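11 de noviembre de 2018
Por Florante Manalo

¡Qué alegría da ver recuperada la voz de los abuelos! La asociación vecinal de Pedeta ya ha reunido 427 testimonios de quienes eran niños durante la guerra y la posguerra, y desde mañana se podrán escuchar en la biblioteca Yáñez.

Hay de todo: los trenes que pasaban de noche, el pan racionado, la maestra que enseñaba a leer en un pajar. 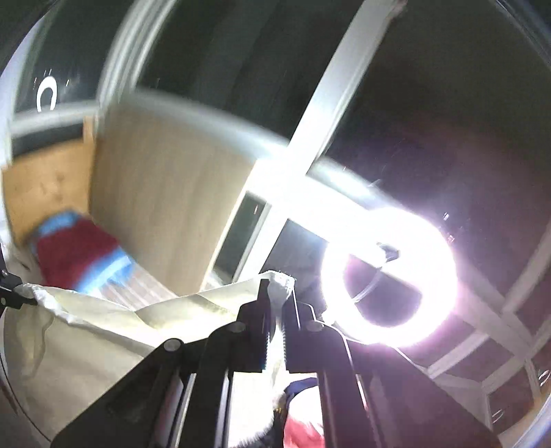

Entre los relatos más emocionantes está el de dos hermanas que cruzaron la sierra a pie con su madre y tardaron 30 días en volver a casa (se ríen todavía al contarlo, y uno se ríe con ellas).

El archivo seguirá creciendo, y quien quiera aportar sus recuerdos puede acercarse a la biblioteca hasta diciembre.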